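Wanyama Precision Works
Progress Report to the Stollerance Manufacturing Fund
Hard Turning of Bearing Sleeves: Second Reporting Period
Prepared by Imani Urio, Process Engineering. Reviewed by Mutua Mussa, Plant Manager.

Summary of the Period

Work under the grant continued as planned through the end of May. The project aims to replace the present sequence of soft turning, heat treatment and finish grinding with a single hard turning operation for the Jisen family of bearing sleeves. The lathe is installed and accepted, the workholding has been redesigned once, and the first production lot has been cut and measured. One deliverable, the written procedure for tool change intervals, is behind schedule. It is discussed under Outstanding Items.

No change to the total budget is requested. A transfer between two budget lines is proposed at the end of this report.

Machine and Installation

The turning center was leveled and anchored early in the period. Acceptance cuts were made on hardened blanks supplied by our heat treatment contractor, and spindle runout was within the limit stated in the purchase agreement. The coolant system required a second filter housing, which the builder supplied at no charge.

The foundation work took longer than the original schedule allowed. The existing floor slab was found to be thinner than the building drawings indicated, and a section had to be cut out and poured again. The added cost was met from Wanyama's own maintenance budget and does not appear in the grant accounts.

Workholding

The three-jaw chuck first specified for the project distorted the thinner sleeves. Parts measured round while clamped and showed a lobed form after release, with the error concentrated at the jaw positions. Lower clamping pressure reduced the distortion but allowed the part to slip under the roughing cut.

The group therefore moved to an expanding mandrel that grips on the bore. Two mandrels have been made in our toolroom, one for each bore size in the Jisen family. Roundness on released parts is now within the drawing limit. The bore must be finished before the outside diameter is turned, and the routing sheets have been changed accordingly. Operators have asked for a visible mark on each mandrel to show its angular position in the spindle, and this will be added when the mandrels are next removed for inspection.

Cutting Trials

Trials were carried out with cubic boron nitride inserts in two edge preparations – a light hone and a chamfer with hone. The chamfered edge gave the more predictable tool life on interrupted surfaces, such as those with an oil hole. On plain sleeves the honed edge left the better finish and required less cutting force. Both will be kept in stock, and the setup sheet for each part number will state which is to be used.

The first production lot consisted of 400 sleeves. Of these, 3 were rejected for diameter and 2 for surface finish. The diameter rejects all came from the start of a shift, before the spindle had reached a steady temperature. A warm-up cycle has been written into the control program and must be completed before the first part is loaded. The finish rejects were traced to a chipped insert that remained in service past its intended change point.

Over 2560 sleeves are planned for the next period, in lots of varying size. This should give a fair picture of how the process behaves across several insert batches and more than one operator.

Measurement and Inspection

Sleeves are measured at the machine with an air gauge and again in the inspection room after the parts have reached room temperature. The two sets of readings differed at first by a steady offset. The cause was a setting master that had been stored close to the coolant tank. It is now kept in the inspection room and brought to the machine only for calibration.

Surface finish is checked on a sample from each lot. The group has also begun to section a small number of parts to look for a changed layer beneath the turned surface. Such a layer can form when a worn edge generates too much heat, and it is not detected by ordinary gauging. Results to date show no layer on parts cut with a fresh edge. Parts cut near the end of edge life are still being prepared and will be covered in the next report.
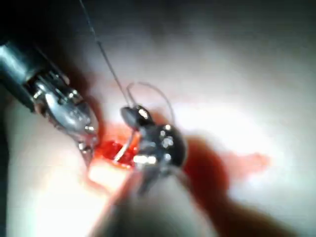 Training

The operators assigned to the cell have completed the builder's course and a period of supervised running. Jella Technical Services provided the course on site, which avoided travel costs and allowed the second shift to attend. A short refresher on insert handling was added after the chipped insert described above. Training records are held by the plant office and are open to the Fund on request.

One setup technician transferred to another department during the period. A replacement has been named from within the grinding section and is partway through the same course.

Outstanding Items

The procedure for tool change intervals was due at the close of this period. A draft exists, but it rests on data from a single lot and one batch of inserts. Mr. Mussa has asked that it be held until the sectioning work is complete, so that the interval can be set on part condition as well as on visible wear. We request the Fund's agreement to move this deliverable to the next reporting period.

The chip conveyor continues to jam when long, stringy chips are produced in the finishing pass. A change in feed rate has helped, and a revised chipbreaker form is on order. Until it arrives, operators clear the conveyor by hand with the machine stopped and locked out.

Budget

Spending on inserts was below the planned amount, while spending on inspection supplies was above it, chiefly for mounting and polishing materials. We propose to transfer the unspent portion of the tooling line to the inspection line. The detailed statement of accounts is attached separately, together with the inspection records for the first production lot.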